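Small Sachets, Soft Fingers: The Lindora Picking Kit Is Open for Trial

Toltdale Automation News, July
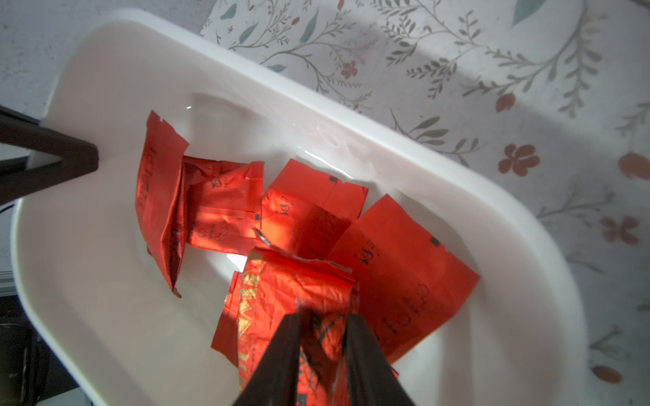 Many of our readers have written to us about sachets. You pack sauce, seasoning or powder in small foil packets, and the packets are the last thing that is still moved by hand. Suction cups do not like them. The foil is wrinkled, the cup does not close on it, and the packet falls. For this reason we asked to have the Lindora kit on our bench before it goes on general offer, and we kept it for the whole month.

The kit contains a pair of long tapered fingers, a wrist camera, the cables and the Katiyar software, which runs on a normal office computer. It fits on most small arms. Mounting took us one morning, with a break for coffee, and the manual is clear except for the chapter on cable routing, which should be written again.

We tested with 9 g foil packets in a plastic tub with a thick rim. We did not arrange them. Packets in a pile lean on each other and show the camera only a part of themselves, and glossy red foil gives strong reflections that change with every small movement. The fingers take the packet from two sides and press the foil between them, so a flat surface is not necessary.

In total we made 2000 picks. Our impression is good. The grip force can be set in small steps, and we advise you to start lower than the manual recommends. With the factory value we had some packets more creased than we would like to send to a customer. Speed is modest: our best hour gave 570 packets, and a trained person is faster than this. If you need high speed, please wait for the second version, which Katiyar has promised but without a date.

The weak point is the corner of the tub. When a packet stands on its edge close to the wall, the fingers need space that is not there, and the software sometimes tries the same pick several times before it chooses another packet. A tub with more slope in the walls helped us. There is also a setting called "wall margin", hidden in the second menu, and it is worth to try it.

The kit can be rented for 700 per month, with remote support in working hours. Purchase price is given on request. The Hurkstead workshop has two sets for trial and will accept your own packets for testing, if you send at least one full carton. Please write on the carton if the content is food, and add the return address inside as well as outside.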